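**Bonutdale Heritage Trail – progress report to the Flonetti Fund**
Aug 9, 2020

We're thrilled with the summer so far! The walking route through the old mill quarter now has 20 stops, and 1,361 visitors have picked up the free map since March.

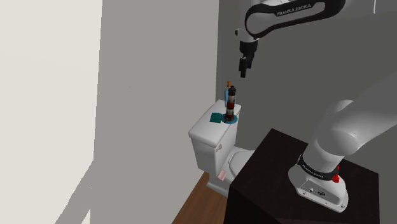

*Franka Emika arm and a white toilet, computer rendering*

Hazel Baptiste has finished the text for 9 of the new signs – the one on the canal bridge is a delight – and Marjatta Heinonen is checking the Finnish version. Still to do: 3 benches on the chapel path and the evening tour schedule.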